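Workshop tips: door clearances, with notes from the Kettunen open day

Most complaints about a binding interior door come down to clearance. Set a 2 mm gap along the hinge side and check it top, middle and bottom with a feeler gauge before touching the plane. Tighten the hinge screws first. If a screw spins in its hole, plug the hole with a glued dowel, let it cure overnight and drill a fresh pilot.

Some of these figures were checked at the Kettunen open day in Flindstead, where the Droltden simulator was demonstrated on a two-armed robot in a modelled bedroom. Welington Miranda ran the session and took questions on door handling. Points that carry over to the home workshop:

Keep 80 mm clear between the door edge and any furniture on the swing side.

Approach a panelled door from the handle side. Reaching across the body costs leverage, for a person or a machine.

Light the work from two directions. One strong source puts your own shadow over the spot you are trying to see.

Sand with the grain, and wipe off the dust before judging colour.

The door model used in the demonstration is listed in the Dukgate handout as item 527. Handouts are kept at the front counter.

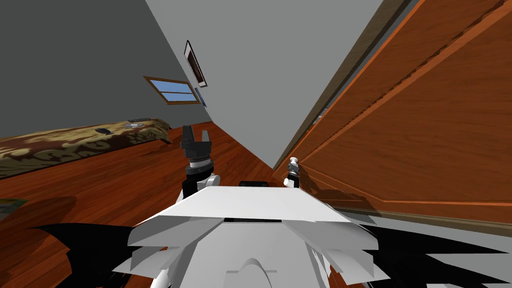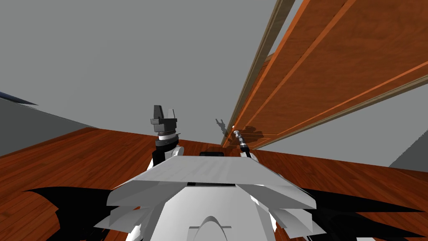 Droltden simulator, robot's view over its own torso, with the wooden door at right in both views.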